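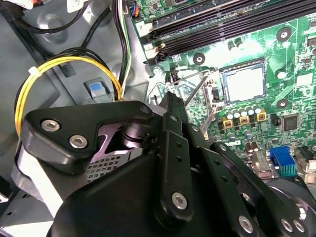 Department of Mechatronics and Industrial Automation

Chapter 7
Evaluating a Commercial Gripper Kit: Processor Installation

Asmaa Ait Brahim
Revised Jul 15, 2019

7.1 Scope of the chapter

Chapter 6 dealt with the selection of grippers from manufacturers' data. The present chapter takes one product, the Stougaard two-finger kit, and assesses it against a single task: placing a desktop processor in a land grid array (LGA) socket. The kit is sold with a wrist camera, a mounting flange, a controller and a licence for the Skovari teaching software. It is offered in two versions, the base version and one with a force-sensing wrist. Unless stated otherwise, the discussion refers to the base version.

The reader should already be familiar with tool centre points, compliance and the classification of grasps (Sections 3.2 and 6.4). Terms defined in this chapter are set out where they first occur and are collected in the glossary.

7.2 The task

An LGA socket has its contacts in the socket body. The processor carries flat pads on its underside. A load plate clamps the processor against the contacts and is held down by a lever. The contacts are fine springs and are easily bent by a processor that is dropped, dragged or set down on one corner. A damaged socket usually means the loss of the motherboard.

The motherboard remains in its chassis throughout. This condition is typical of refurbishing work, where removing the board would take longer than the repair, and it affects the assessment in several ways. Memory slots, capacitors and power chokes stand above the board close to the socket. Cables cross the opening of the chassis, and a loop of power wiring may lie directly in the path of the wrist. An approach that is clear on a bare board may therefore be obstructed in a complete computer.

For the purposes of this chapter the task is divided into four phases:

Approach. The gripper is brought over the chassis opening and the empty socket is located by the wrist camera.

Transfer. The processor is carried above the board, held by its edges, with the heat spreader facing up.

Alignment. Rotation and tilt are corrected until the processor is parallel to the socket and the keying notches correspond.

Release. The processor is lowered, the fingers open, and the gripper withdraws vertically.

Closing the load plate is treated as a separate operation in Section 7.8.

7.3 The kit as supplied

The fingers are black, as are the links and brackets that carry them, and are joined by silver socket-head screws. The perforated finger links accept alternative tips. Brakik, the Canadian distributor, lists three tip sets; the narrow jaw is the one recommended for electronic components. Narrow jaws leave more clearance beside the socket but concentrate the grip on a short length of the processor edge. A processor held in this manner can pivot between the jaws, and some tilt should be expected on arrival at the socket.

The camera is fixed in relation to the gripper body. Its view includes the fingers and the area in front of them, so that the part and its destination can be observed together during transfer. The disadvantage is that the fingers occupy much of the lower half of the view. Glossy surfaces present a second difficulty. The heat spreader and the solder mask both reflect strongly under overhead lighting, and an edge detector tuned on a matte test piece will not perform equally well on either.
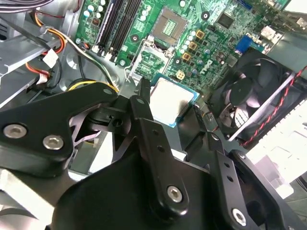

7.4 Trial conditions

The trials reported in this chapter were carried out in the Uko laboratory with the kit in its delivered condition. No tips were modified, and the cables inside the chassis were left in place. A total of 143 insertions was attempted. Of these, 104 were completed without operator intervention. The remaining attempts are classified by phase in Table 7.2.

An attempt was counted as complete when the processor lay flat in the socket and the fingers had withdrawn without disturbing it. Contact between the gripper and any cable was recorded but was not treated as a failure. Attempts stopped by the controller on reaching its torque limit were treated as failures in all cases, including those in which the processor was later found to be seated correctly.

The camera was calibrated before the first attempt and again in the middle of the series. The complete log contains 1757 entries and is supplied with the instructor's materials. Students intending to repeat the analysis should note that timestamps are written at the end of each motion, so the duration of a phase is obtained by subtracting the preceding entry.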